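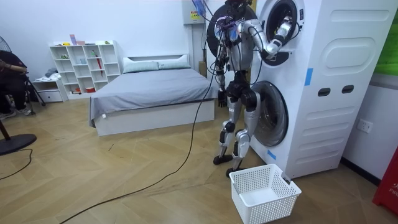 Clitusow Laboratory, Wastmont site
Workshop notebook, March
Entry 317: Gripper comparison at the stacked laundry unit

Purpose

To compare the Notar two-finger gripper with the Boateng multi-finger hand at both doors of the stacked unit, before one of them is selected for the April runs. Controller build 2899 was used throughout and was not modified between trials.

Procedure

Each trial starts with the base in the home stance and the basket on the floor below the lower door. The arm enters the upper drum to a set depth, holds, and withdraws. It then moves to the lower door and stops short of the glass. Trials were repeated 5 times per gripper. The blue tape on the cabinet is to remain in place until the series is closed.

Observations

Upper drum. The Notar cleared the door rim on every trial. The Boateng hand made contact with the rim on 2 trials, both during withdrawal, with the wrist still rotated. The wrist should be returned to neutral before the elbow moves.

Lower door. Approach was made from below and to the left. The head camera gives a usable view of the fingertip against the window, but reflections in the glass disturb the depth estimate at close range — the stop distance was therefore taken from joint position alone.
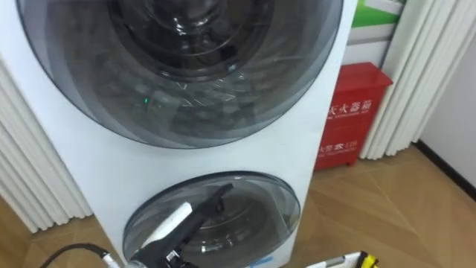 Open items

Cable routing. The gripper cable needs more slack at the wrist for the low approach. Check strain relief at the connector.

Depth at the glass. Repeat with the room lights dimmed and record both settings.

Selection. Notar preferred for the drum work. No decision on the lower door until the handle trials are complete.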